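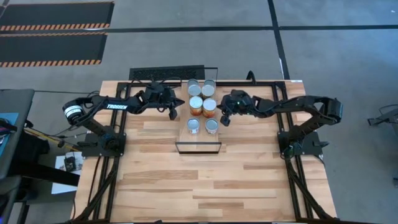 Gullstead地区 缶詰備蓄の保管環境改善事業 中間進捗報告

1. 報告の範囲
本報告は、助成対象事業のうち、Gullstead保管庫およびDritside分庫における温湿度管理、在庫台帳の統合、払出し手順の改訂の三項目について、2月末時点の状況をまとめたものである。配送経路の見直しは次期の計画に含まれるため、本報告では扱わない。

2. 在庫台帳の統合
両庫の台帳は従来、様式が異なっていた。Gullsteadでは入庫日を基準に、Dritsideでは賞味期限を基準に並べており、同一品目の残数を照合するたびに手作業で並べ替えていた。今期はこれを賞味期限基準に統一し、品目コード、内容量、缶径、入庫元、棚番号を必須項目とした。統合後の登録数は2606缶である。
移行時の照合では、棚番号の誤記と内容量の単位の混在(固形量と総量)が主な不一致であった。前者は現物確認により修正済みである。後者については、総量を正とし、固形量は備考欄に移した。ラベルの欠損により品目を特定できない缶は払出し対象から外し、保留棚に移して別票で管理している。

3. 温湿度管理
測定点は両庫合わせて11か所とし、床上と棚最上段の高低差を把握できる配置にした。記録間隔は30分である。冬期の測定では、Gullstead保管庫の北壁沿いで夜間の表面温度が庫内の露点を下回る時間帯が確認された。缶の巻締め部に生じる点錆は結露の反復と関係が深いため、北壁沿いの棚を壁から離し、背面に通気層を設けた。
除湿機は当初、連続運転としていたが、搬入口の開閉直後を除けば湿度の変動は小さく、湿度制御による間欠運転に切り替えた。消費電力量の比較は、外気条件のそろう期間が足りず、まだ評価できる段階にない。Dritside分庫では床面付近の湿度が高めに推移しており、最下段への紙箱の直置きを取りやめた。

4. 外観検査
検査項目は、膨張、巻締め部の変形、錆、漏れ跡、ラベルの判読可否とした。錆は、拭き取りで除去できるもの、除去後に変色が残るもの、孔食が疑われるものに区分する。孔食が疑われる缶は程度にかかわらず廃棄とする。へこみについては、胴部のみの軽微なものを可とし、巻締め部または側面の継ぎ目にかかるものを不可とした。
検査者間で判定が分かれたのは、胴部のへこみが上縁に近接する場合である。現行の検査票には縁からの距離の基準がなく、改訂版で数値を定める。
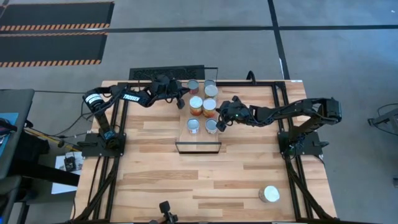
5. 払出し手順の改訂
払出しは期限の近い順を原則とし、同一期限内では入庫の早いものを先とする。従来は箱単位の払出しに限っていたが、小規模な受入先から缶単位での依頼が増えたため、開封済みの箱を専用棚に集め、端数から先に出す運用に改めた。1回の払出しに要する書類は受領票と出庫票の2種とし、出庫票の控えは当日中に台帳へ反映する。

6. 予算の執行
棚の移設および記録計の購入は、Gurgateへの発注分を含めて完了している。台帳の移行作業はKwonに委託し、検収も済んだ。消耗品費には残額があり、検査票の改訂と棚札の再印刷に充てる予定である。費目間の流用は行っていない。

7. 課題
(1) 年間の保管能力は約2000箱と見込んでいたが、通気層の確保により北壁側の収容数が減少した。棚の段間を詰めることで補う案があるものの、最上段の温度上昇を夏期に確認するまで採否を保留する。
(2) Dritside分庫の記録計のうち1台に時刻のずれがあり、該当期間の記録は集計から除外した。機器は交換済みである。
(3) 保留棚の缶の処分について、判断期限を定めた規程がない。

8. 次期の予定
4月から夏期測定の準備に入り、最上段の測定点を優先して校正する。検査票の改訂版はGullstead保管庫で先行して使用し、判定の一致率を確認したうえでDritside分庫に展開する。台帳の抜取照合は月1回とし、結果を次回報告に添付する。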